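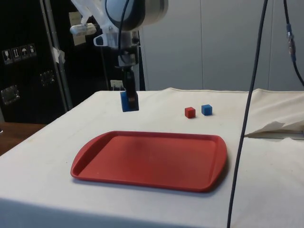

Jerura gripper release fault

The Jerura gripper release fault was a control fault in a two-finger robot gripper that made the gripper open, or lose most of its holding force, while it was carrying an object. It was recorded in a series of pick-and-place trials at the Jerura test site in April 2022 and described in a report issued by the firm Nasution on Jun 24, 2022. The fault caused no injury. It is mostly known because the first explanation, a worn finger pad, was accepted for several weeks and was wrong.

Background

The trials used a task that is common in robot testing. Small coloured cubes are placed on a table covered with cloth, and a robot arm must pick up one cube and put it in a shallow tray. The cubes are light and cheap, and a fall does them no harm, so an error in the program can be studied without much cost.

The gripper was driven by a small motor under a control board supplied by Pivitz. The board received a target position from the arm controller and held the fingers at this position until a new one arrived. If no message came for a set time, the board went into a waiting state. In the documents of the supplier this was called the idle state, and its purpose was to protect the motor from overheating.

The trial series was planned for 2000 cycles. One cycle was one full attempt to pick up, carry and release a cube.

Description of the fault

In a normal cycle the arm stops over the cube with the fingers open, goes down, closes the fingers, lifts and moves to the tray. In a faulty cycle everything was normal until after the lift. Then the fingers relaxed and the cube fell before the arm had reached the tray. The arm did not stop. It finished the movement, opened the fingers over the tray and reported the cycle as complete. 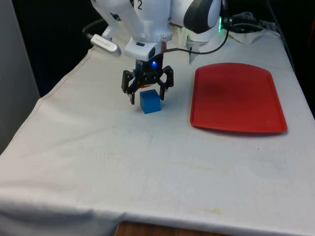 Open gripper over a blue cube, with the tray at right.

The first drop was noticed at cycle 322, when an operator found a cube lying on the cloth although the log showed a successful placement. Earlier drops may have happened, but the log could not show them. The controller had no sensor for a held object and counted a cycle as successful when all movements were done. For this reason the total number of faulty cycles before cycle 322 is unknown.

After this the operators watched each cycle and wrote down the result by hand. In the next part of the series they recorded 24 drops. The drops came in groups, with long periods of correct work between them. Cubes of each colour were affected.

Investigation

The operators first suspected the pads on the inner tips of the fingers. A smooth or dirty pad lets a cube slip, and the pads had already been in use for an earlier series. They were replaced, and no drops were seen for the rest of that day. The case was closed with the note "pads worn". Seven days later the drops began again with the new pads.

Nasution was then asked to look at the system. Its engineers recorded the motor current together with the messages on the gripper cable. If a cube slips between closed fingers, the motor is still pushing when the cube falls. The recordings showed that the current went down first. The gripper was letting go by its own command.

The cause was found in the timing of messages. An update of the arm controller had changed how often it repeated the target position during a long movement. Usually the messages still arrived in time. When the controller was busy with other work, such as saving log files, a message could come too late. The board then entered the idle state and cut the current to the motor. This also explained why the drops came in groups, as the log files were saved at certain intervals.

The pads had no part in the fault. Changing them had required a restart of the controller, and the restart had cleared the waiting log files for a time.

Correction

Pivitz changed the board software so that the idle state keeps a low holding current when the fingers are closed. The controller was set to send gripper messages before any file work. A check was also added after the lift: if the position of the fingers shows that they have closed further than the width of a cube, the arm stops and asks for an operator. The full series was repeated with these changes, and no drop of the same type was recorded.

Safety assessment

The report rated the direct danger as low because of the small weight of the cubes and the short height of the fall. It gave a higher rating to the false success message. The same board was used at the Brivton workshop with a larger gripper for metal parts, where operators sometimes reached under the arm to straighten a tray. This practice was stopped until the new software was installed.

The report also advised that loss of communication should be treated as a fault in any gripper that may be holding a load, and that it should be shown to the operator at once. Some users of the board objected to the holding current, as it makes the motor warmer during long pauses. Pivitz later made its level adjustable, but it cannot be set to zero while the fingers are closed.

See also

Emergency stop
Fail-safe design
Pick-and-place robot
Watchdog timer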